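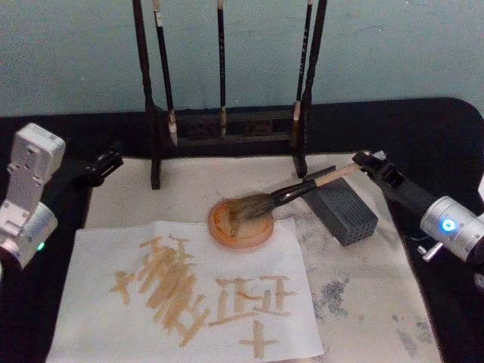 # Westari felt desk mat, large, natural

The Westari is a pressed wool mat sold for brush lettering and ink painting. I bought it in February to replace a Harkel mat of similar area, which had thinned at the front edge and begun to let damp through to the table. Practice since then has been mostly large characters on unsized paper, with a few evenings of small script.

**Absorption.** A mat under thin paper has two jobs: it takes up the ink that passes through the sheet, and it stops that ink creeping sideways into the next stroke. The Westari does both well with stick-ground ink. Bottled ink is heavier in binder and dries as a crust on the surface, where it will mark the back of the following sheet if you are impatient. I now leave 20 minutes between sheets when using the bottle, or shift the paper to a clean part of the mat.

**Thickness and feel.** The felt is firm. A soft goat-hair brush pressed to the belly does not dig a hollow in the paper, which was a regular fault of the Harkel. For small script I find it slightly too springy, and I put a sheet of blotting paper on top. Writers used to a bare board will want to do the same.

**Flatness.** It arrives rolled and stays rolled. Two days under books flattened the middle but not the corners. Steam from an iron held just clear of the wool finished the job -- do not press the iron down, as this leaves a shiny patch that repels ink.

**Washing.** The leaflet says cool water and no soap. Water at 30 degrees did no harm to an offcut, and shifted a little more of the grey. Old stains do not come out. They have no effect on the writing once dry, and I have stopped trying. Drying takes a day and a half flat on a rack. Hanging it from pegs stretches one side.

**Shedding.** Loose fibres came away for the first week and stuck to wet strokes. A lint roller used twice dealt with most of them. The cut edges are not bound, and one has started to fluff where my sleeve rubs.

**Compared with others.** The Grímsdóttir mat is denser, has a stitched edge and costs nearly double. It is the better choice for anyone who works small. The Lolorley mat is a synthetic felt, cheap and easy to rinse, but ink sits on it in beads before sinking in, and the backs of my sheets came up spotted. I would use it under a class of beginners and nowhere else.

**Faults.** No grid on either face, although the shop's listing mentions one. The cardboard tube was crushed at one end. The smell of wet sheep when damp is strong and has not faded.

I would buy it again at the same price. Anyone ordering should ask for it to be packed flat, which the shop will do for a small charge if the order is in before noon on a Friday.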